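Demonstration work moves to hand-held grippers

Oct 21, 2020 – The Skoryk group has finished its first set of hand demonstrations for the Kekell assembly project. Until April, most of our demonstrations were given by remote control, with the operator at a desk and the arm following along. That still works for slow jobs, but it is tiring, and new operators needed a lot of practice before their recordings were any use.

With the hand-held grippers, the operator wears one on each hand and does the task directly at the table. Olesia Lytvynenko, who runs the sessions, asks people to work at an even pace and to keep the top plates clear of their sleeves. Cables should follow the forearm so they don't drag across the work.
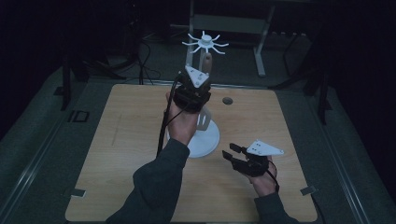
We now have 203 demonstrations that passed review, out of 518 recorded. Most of the rejected ones came from the early sessions, when operators tended to change their grip halfway through or start before the recording did. Olesia has rewritten the instruction sheet to cover both problems, and the pass rate has gone up since then.

Remote control is not going away. The Ukov cell will keep using it for jobs where a person can't stand at the table, and the 2 methods will be compared on the same parts later this year – Zolance has agreed to supply the test pieces.

There are 9 places left on the operator list. A session takes one morning, including the fitting and a few practice runs. No robot experience is needed. If you would like to take part, send Olesia your name and the mornings you are free.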